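**Progress report to the Drundidwood Fund**
Project: Comparing hand-held grippers for picking up household goods
From: the bench team, Rarnudcombe workshop
26 September 2025

We are now far enough into the comparison to have favourites, and to have changed our minds about them at least once. This report covers the work since the start of August, what we have spent our effort on, and what we would like to do with the remaining months. The short version is that the hand-held tools are a pleasure to work with, the finger pads need more care than we gave them in the plan, and the box tests have been far more interesting than we expected!

## What we set out to do

You funded us to compare four finger pad types on two hand-held gripper bodies, the Kekau and the Ait Ali. Both bodies carry a camera looking down past the fingers, so every attempt is recorded from the tool's own point of view. The question is simple enough: which combination lets a person pick up, turn and put down ordinary packaged goods most reliably, and which gives us the clearest recordings to learn from afterwards?

We chose goods that people have at home. Tall, narrow cartons come up again and again, and so do big plastic tubs. They make a good pair, as the carton is easy to knock over and the tub is hard to get hold of at all.
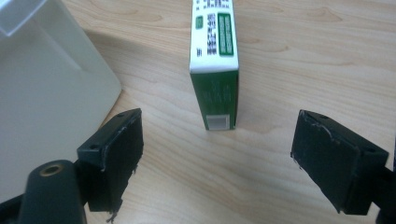 Upright cartons have been our main test since August. The person holding the tool has to bring both fingers down level, close them without nudging the carton, and lift straight. It sounds like nothing, and most people do manage it after a little practice, but the differences between pads show up very quickly. A stiff pad touches on one side first and tips the carton over. A softer one gives a little and lets the second finger catch up. We hadn't put softness high on our list in the original plan and we have now moved it to the top.

## Results so far

We have logged 336 attempts, all on the same style of pale, wood-grained tabletop so that the recordings can be compared fairly. The main findings are these:

- **Kekau body.** Lighter in the hand and quicker to learn. Its fingers open wide, so lining up on a narrow carton is forgiving. The trigger has a bit of slack at the start of its travel, and we have asked the workshop to shim it.
- **Ait Ali body.** Slower and heavier, but it closes very evenly. Over a long session people tired sooner with it, and yet they tipped fewer cartons. We'd love to know how much of that is the weight steadying the hand.
- **Camera view.** Both cameras show the fingertips and the space between them well. Large objects close to the tool run out of the picture at the top, so we are trying a slightly steeper camera angle on one body.
- **Pad wear.** Faster than planned. We now swap a pad after 90 attempts, or sooner if the edges have begun to fray. Worn pads still grip – sometimes surprisingly well – but results from them drift, and we don't want drift mixed in with the comparison.

Changing a pad used to mean taking the whole finger off. We've drilled a simple jig that holds the finger steady while the screws come out, and the job is now down to 4 minutes. A small thing, but it has cheered everybody up.

## Large containers

We began on large containers this month, with 35 attempts so far. These are part of the 336 above. The tub is too wide to take between the fingers across its body, so we are looking at other ways in: the rim, a corner, or a steadying push with one finger along the side. Rounded corners are awkward for flat pads, and a smooth wall gives them little to hold. Lids with a slight overhang look promising, and we have sketched a pad with a small lip for that purpose.

It's early days and we'd rather not give you a success rate yet. We will carry on with containers standing close to other goods as well as on their own, so that reaching past one thing to get to another becomes part of the test. 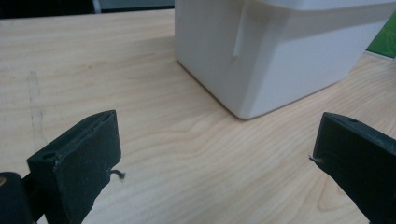 ## Next steps and one request

Over the next stretch we will finish the carton attempts on the last pad type, make the lipped pad and try it on both bodies, and settle the camera angle before recording any more large containers. The recordings will then be sorted by body and pad, with wear noted for each.

We are within budget overall. Pads have cost more than we allowed and travel has cost less, and we would like your agreement to move the unspent travel money across to pad material. No extra funds are needed. If you would like to visit Rarnudcombe and try the two bodies side by side, please do – a few goes with each will tell you a good deal about why we are enjoying this so much.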